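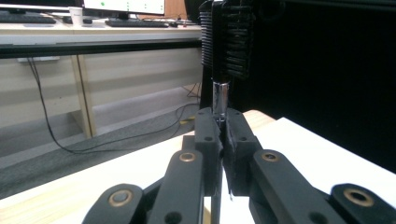
Speaker notes — Getting usable examples out of a hand-held gripper
Slot is 20 minutes. Aim to talk for 19 at most, then hand over to Venla Räsänen for questions.

Slide 1. Title
Say who I am and who did the work: Soon-im Na and Ladan Tabrizi in the Butham office, Mei-kuen Tsao on the training side. Getside paid for the parts.
This talk covers the collecting. Mei-kuen has the model talk after lunch, so send those questions to her.

Slide 2. The tool
Point at the fingertips first. People look at the arms, but the fingertips are what touch the part.
Camera rides on the tool, so the learner gets the same view we had. Linkage and both tips stay in shot the whole time. Masking them out was tried in August and dropped.
Small shiny cylinder at the tips: mention reflections. A chrome surface picks up whatever is near it and looks different at every angle. We wanted that in the set.
Desks, keyboards and a paper cup in the background. We record in an ordinary office and leave it as it is. Ladan's view is that a bare backdrop gives you a model that only works in front of a bare backdrop. I agree with her, mostly. Come back to this on slide 6.

Slide 3. What counts as one example
Start: hand still, tool clear of the part.
End: part released, hand still again.
Anything with a dropped part is kept and labelled as a drop. We threw these away in the first round and regretted it.
Pause here. Someone always asks about half-finished ones — they go in a separate folder and Petek (our sorting script) ignores them.

Slide 4. People
11 people recorded for us. Eight would have been enough for the first round, but the extra ones turned out to move quite differently from the rest.
Tell the story about speed: Soon-im goes fast and straight in, I go slow and correct near the end. The early model copied my corrections and wobbled over every part, including ones it was already lined up with. We now ask people to practise until they stop thinking about it, then record.
Do not show names against the speed chart.

Slide 5. Session length
Up to 8 recordings, then put the tool down. Wrists get tired and the grip angle creeps. You can see it in the plot, left to right.
Check the lens between sessions. We lost a morning to a thumbprint.
Write down which table, which tips, which part. Spoken notes at the start of the clip did not work, people forgot or mumbled.

Slide 6. Changing the surroundings
Moving the tool to a different table helped more than recording the same task again at the first one. Same for turning the work surface and changing the lights.
Be fair about the cost. Each move means checking the tracking again, and cables on the floor are a nuisance when you are walking about with the thing. Plan the order of tables before you start.
If time is short, skip the second chart.

Slide 7. What went wrong at Kavov
Their site, their parts, our tool. Tracking was fine near the windows and poor at the back wall, which was plain white from end to end. Ladan stuck up old posters and it settled down.
Clock on the laptop was out, so the gripper width and the video did not line up. Found it only when Mei-kuen plotted them together. Now we open and close the tips twice at the start of every session, as a marker.
(Selma Spahić is in the audience and was there. Thank her. She may want to add something.)

Slide 8. If you are starting next week
Record one short session. Train on it, even if the result is poor. Look at the failures before recording any more.
Agree the start and end rule in writing.
Leave time to watch your own clips at normal speed.

Questions likely to come up
Can we have the data? Not yet, the Kavov part needs their sign-off.
Does the weight of the tool matter? Yes, see slide 5.
Why not drive the arm directly? We do for some tasks. Slower for us, and fewer people could join in.

Spare slide: fingertip wear. Only if asked.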